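Pellurura apple names list - README

Version 2. Read this before you open the spreadsheet please, it'll save us both an email.

What's in it: 169 apple names as written down by growers, market sellers and parish show secretaries in the Werden valley. One row per name, not per tree. Some apples have two names, some names cover two apples. Both get left in.

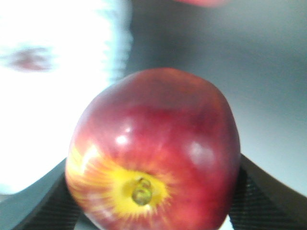

Compiled by Oleksandra Demchenko - last touched November

Where the names came from
Mostly old show cards and the Marchuk nursery price lists, which were lent to me in a shoebox and went back in the same shoebox. The rest by talking to people at the Saturday market in Stodirport. I had 200 to start with. Took out the doubles and the ones that were plainly pears.

Columns
name - as written, odd spellings kept
other_name - if anybody gave one
source - card, list or talk
use - eating, cooking, cider, or blank
season - early, mid, late. Growers disagree on this alot, I put what the source said
notes - whatever was left over

Spelling
Not corrected. If a card says Pearmane it stays Pearmane. Searching for the proper spelling will miss rows, so try the first four letters.

Colour
There's no colour column. Version 1 had one and it was a mess - "red" from one seller was "striped" from the next, and yellow ran into green depending who you asked. Anything useful went into notes.
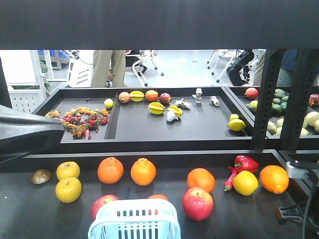 Yellow apples, with two oranges alongside.

Known problems
Rows from talk are thinner than the rest. Often just a name and a shrug.
Cider names are short, the cider people were busy when I went round.
A few cards were water stained and I guessed at letters. Those have a question mark in notes.
Dates on the price lists don't always match the covers. Didn't try to fix it.

Not for
Identifying a tree in your garden. It's a list of words. Take a fruit to somone who knows.

Using it
Copy it, print it, change it. Say where it came from. Corrections welcome, put the row name in the subject line and tell me who told you.

To do
Check the blank uses against the later Marchuk lists. Add the Werden school orchard names when they send them.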